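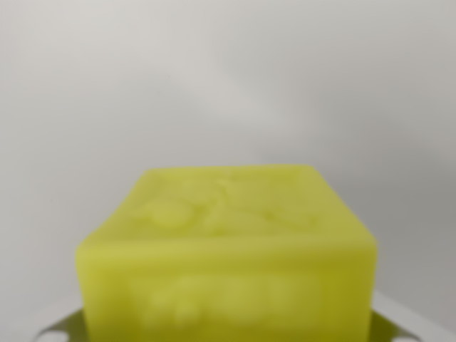
I've read a lot of tutorials for papier mâché lanterns and I don't believe most of them. "Ready in an afternoon" is my favourite. I have made 15 over the past few years, mostly for the Wurkoton lantern walk, and not one was ready in an afternoon. Give it three days.

**What you need**

- a round balloon, blown up to 80 cm around the middle (measure it with string)
- newspaper, torn into strips
- white tissue paper
- plain flour and water
- a craft knife
- thin wire for the handle
- a battery tea light

You'll see PVA glue recommended everywhere. It costs more, and I can't see that the lantern is any better for it. Flour paste is fine if you keep it thin, like single cream. Some people add salt against mould. I tried it both ways in April and couldn't tell the two apart, so I've stopped bothering.

**Day one**

Sit the balloon in a mixing bowl, knot down. Brush on paste and lay tissue over the top two thirds. Two layers of tissue, then newspaper only around the rim, where the wire will go. Most instructions have you cover the whole thing in newspaper and then wonder why no light gets through.

Leave it overnight. Don't use a hairdryer. Warm air makes the balloon swell and the wet paper splits. Gayan Wanigasekara swears by his, on the cool setting, and he's welcome to it.

**Day two**

Two more layers of tissue and another strip round the rim. If you want leaves or cut shapes, put them under the last layer. Glitter falls off whatever the packet says.

**Day three**

Tap it. It should sound like a drum. If it feels cold or gives under your thumb, it's still damp, so leave it alone.

Let the balloon down slowly through a small snip near the knot. Popping it with a pin is more fun and has cost me two lanterns. Trim the rim with the knife, make two holes opposite each other through the newspaper band, and thread the wire.

Stick the tea light in the bottom with a blob of putty. Real candles look lovely in photographs, and I'd still not put one inside a paper ball carried by a six-year-old.

**Varnish?**

I'm not convinced. It yellows the tissue and it won't save the lantern in proper rain. Nimal Cassim varnished his last year and it went soft at the same corner of the road as mine.

Last updated May 22, 2021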